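Notebook, January, equipment planning

Started 9:40. Gertraud Plattner wants the spring order list by the end of the month, so this is me getting the numbers down before I lose them.

Where we stand: the hand-held grippers are fine for cloth work in the bathroom area. What wears out is the finger pads. Trotholm quotes 343 for a full pad set with mounts, Plivside quotes 327 for the same thing but shipping is on us. Lopes only sells the bare pads, 230 a set, and we would reuse the old mounts. I have not checked whether their hole pattern matches ours.

Ran cloth pickups by the toilets with the current pads. Thick nubby cloth, pinched near the narrow part.

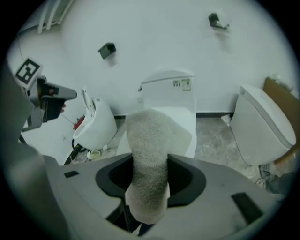
Which pad set should we order first?
One Lopes set at 230, to check the fit on the old mounts before we spend more.

If it fits, the pad budget drops enough to pay for printing new marker plates. If it doesn't, go with Plivside unless the shipping comes back silly. Nikau Sheehan is asking them for a real number.

Other things for the list:
Spare marker plates. Want 3. They get scuffed at the corners and then tracking drops out.
Cloths. Buy more of the nubby kind plus something thin and slick. The ones we have are all too easy to grab.
Paper rolls for the holder tasks. Cheap, goes under consumables, do not put it on the equipment sheet again.
Arm for the fixed station: leave off this round. Arnbridge has a lease option but the terms run longer than our space agreement. Revisit when that is renewed.

Moved on to the side with the paper holders, two grippers working at once. Left holder looks empty, there's a white roll over by the right one. Ceiling pipes and the long vent grille are overhead there, so anything tall we buy for that side needs measuring first.

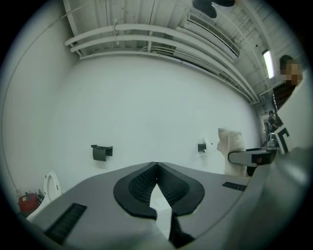
When does the fixed arm go back on the list?
After the space agreement is renewed, and then only if Arnbridge will match the lease to it.

To do: measure hole spacing on the old mounts. Send Gertraud the pad prices with Plivside shipping left blank for now. Ask Nikau where the last box of mount screws went.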